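Drevstead Shared Workshop – Bench Notebook
Project: Yeoman gripper and wrist camera
Entry date: 29 August 2023
Entered by: Gemma Haworth
Read and initialled: B. Seidel

1. Purpose of the session

To bring the simulated model of the Yeoman gripper into line with the parts now fitted on the bench, and to decide whether the wrist view is good enough to begin the tile placing trials. The previous entry left three matters open: the jaw opening in the model, the pad surfaces, and the placing of the virtual camera behind the palm. The first two are dealt with below. The third is dealt with in part.

2. Condition of the hardware at the start

The arm was found parked with the power off and the stop button pressed in, as required. The left finger had a small amount of play at the pivot. The screw was taken out, cleaned and refitted with thread lock, and the play was no longer felt by hand. The right finger was sound.

The cable to the gripper motor still runs too close to the elbow. Bernd Seidel has asked that it be moved to the outside of the forearm before any member runs the arm above half speed. A note to that effect has been taped to the controller box. The clip we need is a Jirkemholm part and is on order.

Supply voltage at the gripper connector measured 24 V with the motor idle. It was not measured under load, and should be.

3. Jaw opening

The bench gripper was opened to its stop and measured between the pad faces with the workshop calipers. The reading was 102 mm, taken at the tips. The model had been drawn with a smaller opening, carried over from the older printed fingers which we stopped using in February. The model has been corrected. The closing limit was left alone, as the pads meet properly in both cases.

It should be noted that the figure applies to the tips only. The fingers lean inwards, so a measurement taken lower down will differ. Members who repeat the check are asked to write down where the calipers were placed. Two earlier readings in this book cannot be used for want of that information.

4. Pads and lighting

The pads in the model had been given the same dark colour as the finger bodies, which made the gap hard to judge in the wrist view. They have been changed to a pale grey. The bodies and the palm remain dark. No change was made to the grip settings in the physics file.

The lighting was set low on purpose, as the arm will be used in the back bay, where the light is poor in the evening. The file was saved and a test view taken with the jaws apart and nothing held.

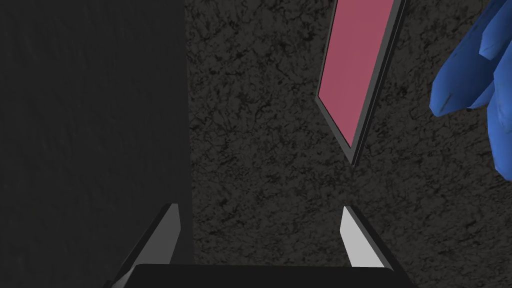 Fig. 1. Simulated wrist view, jaws spread. Pink piece upper right of centre, blue object at the right edge.

Both pads can be told from the background without difficulty. The right pad is the brighter of the two and is nearly white towards the top. If we go on to find the pads by a brightness limit, that limit will have to allow for the difference between the two sides, or the light will have to be moved. Bernd prefers to move the light. I have left it where it is until we have looked at more than one arm position.

The dark veined surface is a good deal busier than the panel on the left. The pink piece stands out well against it by colour. I would expect edge finding alone to give trouble there, as the veining is fine and close. The trial should therefore begin with colour and bring in edges afterwards.

The left finger lies across the lower part of the panel in this view. The pale pad shows clearly, but the dark finger body is another matter, and its outline should not be relied upon until the panel has been tried in a lighter shade.

5. Camera placing

The virtual camera sits just behind and above the jaws. The palm takes up the lower edge of the view and tells us nothing during an approach. Tipping the camera forward would recover that strip at the cost of seeing less of the fingers near their base. The pink piece also runs out of the view at the top, so its full outline is not available from this position. A small forward tip would help with both, and is proposed for the next session. The real bracket has slots which permit the same change, so model and bench can be kept alike.

6. Software

The model was loaded under the Jinddale build already on the workshop computer. No update was made. A short run of the open and close routine was carried out in simulation, 706 steps in all, without a fault being reported. The routine has not yet been run on the arm with the new limit, and the old limit remains in the controller. It must not be changed until the cable has been moved.

The working file has been saved as revision 2235. Earlier revisions should be kept, as Bernd wishes to compare the old finger geometry with the new.

7. Matters outstanding

Move gripper cable and fit clip (B. Seidel).
Measure supply voltage under load (G. Haworth).
Try the camera tipped forward, first in the model and then on the bracket (G. Haworth).
Lighter panel shade, one test view with the jaws in the same position (G. Haworth).
Agree whether the light is to be moved – to be settled once views from other arm positions are in the book.

The arm was left parked, power off, stop button in. Calipers returned to the drawer. The thread lock is nearly finished and has been added to the stores list.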